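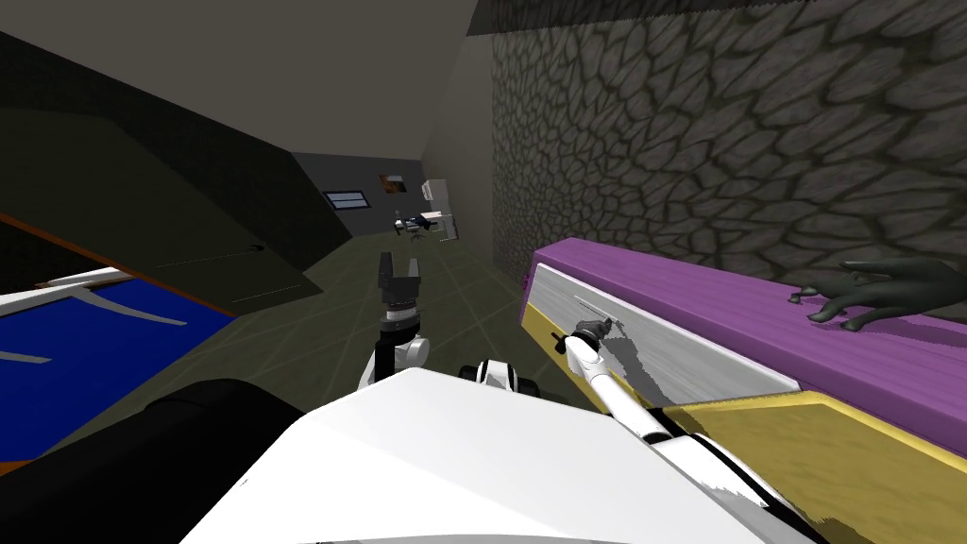
阅读时长：9 分钟

Nadari 的老板请我喝的茶，装在一只印着“全场镶工免费”的纸杯里。杯子是几年前做促销时订的，促销早就停了，杯子还没用完。她说仓库里还有好几箱，估计能喝到她退休。

“当时觉得订得多单价便宜，”她说，“我做珠宝这么些年，最不划算的几笔账都是这么来的。”

我们约在星期三，她说星期三店里最清静，适合聊天，也适合怀疑人生。见面的地方是 Nadari 总部，说是总部，其实是旧百货楼里的半层，外间坐会计和采购，里间是修理工房，隔着一道门能听见抛光机的声音。她不愿意在文章里写名字，理由是亲戚会看到，看到就会来问她能不能按进价拿一条链子。

Nadari 最多的时候有二十一家店，散在省内大小商场里，卖金饰、镶嵌、一点银器，还有些她至今不愿承认进过货的生肖摆件。现在剩九家。同行聚会上有人替她惋惜，也有人打听关掉的那些铺位转给了谁。她对惋惜不太领情。

“二十一家的时候，我每个月都在给商场打工，给柜台厂打工，给印纸袋的打工。关到九家，我第一次算出自己有工资。”她停了一下，“不高，可是有。”

事情要从扩张那阵子说起。那时候商场一家接一家开，招商的人上门比快递勤，带着平面图，图上珠宝区永远在一楼大门右手边，永远只剩最后一个位置。她先后签过 Bilureck 商场的两个铺位，一个在一楼，一个在四楼。一楼那个是她要的，四楼那个是为了拿到一楼才签的。

“招商经理跟我讲，四楼是未来的婚庆主题层。我问婚庆主题层还有谁，他说在谈。后来我那个柜台左边是儿童理发，右边是卖按摩椅的。”她说，“小孩哭得厉害，按摩椅上睡满了等小孩的爸爸。你在中间卖对戒。”

我问对戒卖得怎么样。

“卖掉过。有个爸爸睡醒了，走过来看了很久，问我们能不能给手机充电。”

“我问的是卖得怎么样。”

“我在回答你。”

那个四楼铺位她撑到租约到期。提前退租要赔的钱，和继续亏的钱，她让会计算了好几遍，结果差得不多，她就选了看起来比较体面的那种亏法。她说做生意的人很多决定都是这么下的，事后接受采访时会说成战略定力。

她把关店的过程讲得很平。先关的是租金占比最高的，再关的是店长辞职以后招不到人的，还有一家关掉纯粹是因为商场自己先关了。她去收货那天，自动扶梯已经停了，几个人抬着保险柜从停着的扶梯上走下去，她在后面抱着一盆发财树。发财树现在就在会议室里，叶子有点黄，她每次路过都要摸一下土。

谈到 Vovmont，她的语气客气起来，客气得让我把笔拿稳了。Vovmont 是这几年扩得最凶的连锁，主打一口价，店面全是浅粉色，灯打得像牙科诊所。Nadari 退出的铺位，有四个后来挂上了 Vovmont 的招牌。

“我很尊敬他们，”她说，“他们愿意付那个租金，房东高兴，我也高兴。我有一个铺的押金就是靠他们来得快才拿回来的。”

那她担不担心老顾客被带走？她想了想，说会走的早就走了，剩下的多半是嫌粉色晃眼的。她的顾客年纪偏大，来店里第一件事是坐下，第二件事是问今天金价，第三件事是批评今天的金价。有几位阿姨每周都来，从来不买，走之前会帮她把橱窗里摆歪的吊坠指出来。店员一开始嫌烦，后来发现她们说得都对。

一口价这件事，她倒是有话讲。按克卖的时候，顾客能当场把账算给你听，工费多收一点都要吵半天；改成一口价，顾客看中的是样子，克重写在标签背面，字很小。利润厚得多，这一点她不否认，Nadari 也有一个柜台在卖。但她要求店员开票时把克重念出来。

“店员说念出来人家就不买了。我说那就让他在我这里不买，总好过回家上了秤，再抱着秤来找我。”

真的有人抱着秤来？

“厨房秤。还沾着面粉。”

Nadari 现在最挣钱的部分，是我进门时听见的那台抛光机。关店腾出来的人，她没舍得全放走，几位会手艺的师傅集中到这里，做修理、改圈、旧金翻新。最初只是售后，收费低得像在道歉。后来她发现有人专门把别家买的东西拿来修，就把价目表重做了一遍，印得大大的贴在每家店门口。

“我们这行有个毛病，卖的时候什么都会，修的时候什么都不会。戒指紧了，叫你回去瘦一瘦。链子断了，说寄回工厂，一寄两个月。顾客问为什么要两个月，店员也不知道，店员只知道上次也是两个月。”

她自己定的规矩是改圈当天取，断链隔天取，做不到就免手工费。师傅们对这条规矩意见很大，尤其在 November 那种婚礼扎堆的时候——她原话说的是“十一月”，还用手在脖子上比划了一下。有一年那个月，工房的灯每天亮到晚上九点，楼下保安以为他们在里面做什么不能见人的买卖，上来敲过门。师傅顺手给他把表带调松了一节，从此相安无事。
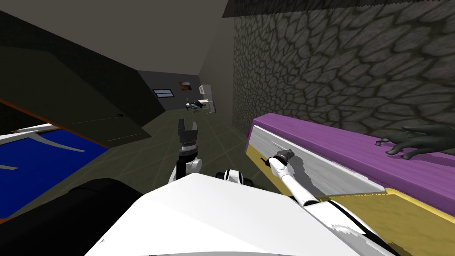 室内渲染画面，近处是白色机身与深灰色夹爪。

修理的活儿什么都有。她拉开一只抽屉给我看，里面一格一格放着待取的东西，每一格都有手写的小条。有一条写“勿抛光，顾客要旧”，下面画了两道横线。她解释说那是一只老戒指，戒臂磨得很薄了，师傅第一反应是加厚再打亮，主人急得从店里打电话来，说上面的划痕是她母亲洗碗洗出来的，一道都不许少。

“师傅不理解。他一辈子的工作就是把划痕弄没。”

最后呢？

“里圈加了一层，外面一点没碰。师傅收了双倍手工，说不让他抛光比让他抛光累。”

还有一格是空的，小条上写着“已三次电话，说下周”。她说这位顾客来存过一条手链，修好了不取，电话打过去永远在开会。后来人来了，取走了手链，小条忘了撕，大家看习惯了就留着，当成一种工房格言。

我问起配件。修理做大以后，她才晓得一只扣头能让人多生气。Nadari 从前用的龙虾扣是跟着链子一起从批发市场拿的，哪家便宜用哪家，弹簧用久了就软。后来换成 Matsuda 的扣头，贵，交货还慢，对方的销售回信极有礼貌，每一封都先感谢她的耐心，再通知她需要更多的耐心。

“我跟他们买了这么久，没有拿到过一次折扣。年底寄来一本台历，纸很好。”

那为什么还用？

“因为返修少。我们做过一个表，哪种扣、哪家店卖的、多久坏。表是会计做的，她做完很不高兴，说早知道这样前些年就不该进那些便宜的。我说早知道这样，前些年四楼那个店也不该开，我们就不要互相伤害了。”

旧金翻新是另一门学问。金价涨的时候，拿旧镯子来换新的人排队；金价跌的时候，同一批人又来问当初为什么没人拦着他们。她的店员被训练出一句标准回答，叫“您喜欢就是值的”。她本人很讨厌这句话，但一直没想到更好的，培训手册上那一栏她改了又改，最后还是这句。

翻新要当着顾客的面称、当着面熔。这一点 Nadari 做得早，起因倒没有多高尚。有一次顾客坚持说自己的镯子少了分量，店里查了录像、查了单据、查了天平，最后查出来是顾客家里那只婴儿秤没有归零。人家道了歉，可那一下午店里谁也没做成生意。从那以后熔金的炉子就搬到了柜台前面，隔一层玻璃。意外的好处是小孩爱看，大人就多坐一会儿。

“坐下来的顾客跟站着的顾客是两种人，”她说，“所以我们店里椅子多。商场来检查，说椅子占通道，影响坪效。我说你来算算我的坪效，他算了，后来没再提椅子。”

行业里现在谈得最多的还是人工培育的钻石。这个话题一起，她先给自己续了水。前些年她压过一批天然小钻，进的时候供应商说小钻是硬通货，现在这批硬通货还在保险柜里，每次盘点都要数一遍，数得她心口疼。她没有打算假装看不见：Nadari 有两家店摆了培育钻，标签写得清清楚楚，价格写得也清清楚楚，结果年轻人来看了都嫌贵，说网上更便宜；年长的来看了都嫌便宜，说这么便宜肯定有问题。

“所以我现在的定价，刚好得罪所有人。”

她有没有算过那批小钻亏多少？算过，不说。她只说打算慢慢用在修理上，给掉了副石的旧戒指补镶，按颗收钱。师傅算过，照目前的补镶速度，这批钻也够用到她退休，和纸杯差不多同时用完。

我请她谈谈接下来的打算，这是每篇采访都要问的，她看得出来我也是例行公事，于是回答得很配合：不开新店；现有的九家里有一家租约快到了，房东想涨，她想降，双方目前的共识是改天再谈；工房想再招两个学徒，但来面试的年轻人问的第一个问题往往是能不能在家办公。

“我说可以啊，你把炉子搬回去。”

有没有招到过？有一个，学得不错，焊口比老师傅的还细。老师傅嘴上不夸，私下把自己用了很多年的一把钳子给了他。她是从领料单上看出来的，老师傅那个月领了一把新钳子，用途一栏写的是“丢失”。

中间 Bilureck 的招商经理打来过一个电话。已经换了人，声音很年轻，说商场在做调整，一楼大门右手边空出来一个位置，最后一个。她开着免提，一边听一边在纸上画小房子。对方报了租金，她问四楼现在是什么层。对方说是亲子和婚庆融合主题，正在谈。

她说好，你把图发给我看看。

挂了电话我问她是不是真要看，她说看看又不要钱，而且一楼那个位置确实好，人一进门先往右拐，她当年站在那里数过客流，数了整整一天，脚后跟都肿了。会计从外间探进头来，什么也没说，把上一次那份租约的复印件放在桌上，又出去了。

她把复印件压到纸杯底下，接着跟我讲那批生肖摆件。兔子卖光了，羊还有，问我家里有没有人属羊。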